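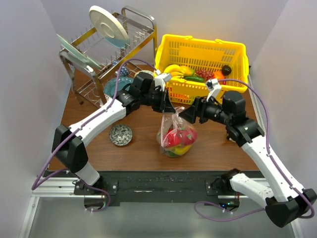

新闻稿:Tiltex 敞口提手篮六月上架,买菜回家终于有地方放了

大家好,我是 Sigrun Strömberg,在 Tirnico 负责厨房收纳这条线。公关同事本来替我写好了一份很正经的稿子,我看完觉得不像我说的话,就自己动手重写了一遍。所以接下来会有点啰嗦,各位编辑朋友请多包涵,要删尽管删!

先说正事。六月起,我们的 Tiltex 系列提手篮正式上架,先在 Jaramillo 的门店卖,网店同步开放。首批一共 3,000 只,其中 996 只是亮黄色,剩下的是米白和灰绿。黄色是我坚持要做的,开会的时候吵了很久(有人说太跳,放在厨房里像个警示牌),可我家厨房柜子全是浅灰色,我就是想要一个一眼能看见的东西。

做这只篮子的起因特别小。我每次买完菜回来,手上总是拎着好几个透明塑料袋,彩椒一袋,黄瓜一袋,葱永远从哪个口子里戳出来。袋子往木桌上一放,转身去烧水,回头彩椒已经滚到桌边了。放冰箱吧,晚饭马上要用;摊在桌上吧,切菜的地方又没了。我想要的就是一个中间站:进门先放进去,做饭的时候整只提到水槽边,洗完再提回来。

听起来随便找个篮子都行,对不对?我一开始也这么想,家里前前后后换过好几只。有的没有孔,洗过的菜放进去,底下积一汪水;有的孔太大,小番茄会卡在里面;还有一只提手是固定的,立在那里,往上面叠东西根本叠不了,我每次拿菜手背还要蹭一下。

Tiltex 的做法是这样的:四面篮壁开长条形的孔,透气,也方便沥水;两只提手可以放倒,收在篮口边沿上,要拎的时候再扳起来。提手放倒以后,两只同款可以叠着放,柜子里省出一层的位置。单只重 225 克,空篮子一根手指就勾得起来,我妈试的时候第一句话就是"这么轻啊",第二句话是"多少钱",这个问题我放到后面说。

顺便分享一下我自己整理蔬菜的办法,也算回答试用期间大家问得最多的事情。

彩椒这一类皮厚的,我买回来先不洗。袋口如果是扎紧的,我会解开看一看,里面有水汽就擦干,再连袋子一起放进篮子,袋口松松地敞着。当天就吃的,直接倒出来放,红的黄的堆在一起,看着心情都好!叶菜另外放,用厨房纸包一层,摆在最上面,别让重的东西压着。土豆和洋葱我是分开的,一只篮子放一样,搁在背光的角落。

洗过的菜呢,连篮子放在水槽里沥一会儿,水滴得差不多了再端上桌。木头桌面的朋友记得在篮子下面垫一块布,我家那张桌子已经有好几圈白印子了,都是我以前偷懒留下的,擦也擦不掉。

试用是和 Skurkanik 社区厨房一起做的。他们每天中午要备很多菜,厨房又窄,篮子在几个人手里传来传去,比我家里用得狠多了。厨师们提了 3 条意见,我们全部改了:提手转轴加厚了一点,篮口边沿磨得更圆,篮底加了小脚,让底下能留出一点缝。第三条我特别感谢,之前的样品放在湿台面上会吸住,端的时候"啵"一声,怪吓人的。

也说说它不适合做什么,省得大家买回去失望。它不能进烤箱,不建议装刚出锅的热食,也别拿去当板凳踩(真的有人问过)。小米、绿豆这种细小的东西会从孔里漏出去,请用别的容器。清洗的话,温水加一点洗洁精就够了,长条孔的边角用旧牙刷刷一刷,很快。

价格方面,Jaramillo 各门店会在上架当天统一标出,三种颜色同价,买两只有一个小折扣,具体以店里的标签为准。我妈那边我已经答应送她一只了,她要黄的。

下半年我们还想出一个小一号的,专门放姜蒜和辣椒,模具正在调,颜色还没有定。如果你有想法,欢迎写信告诉我们,信我真的会看,只是回得慢。

需要样品的媒体和美食作者,请和 Tirnico 新闻组联系,来信写明收件地址和想要的颜色。黄色样品数量不多,先到先得。产品资料和尺寸表可以一并索取。

关于 Tirnico:我们做厨房和餐桌上的收纳用品,Tiltex 是旗下的篮筐系列,目前有提手篮和沥水篮两类,在 Jaramillo 门店及网店有售。

新闻联系人:Sigrun Strömberg,Tirnico 厨房收纳产品线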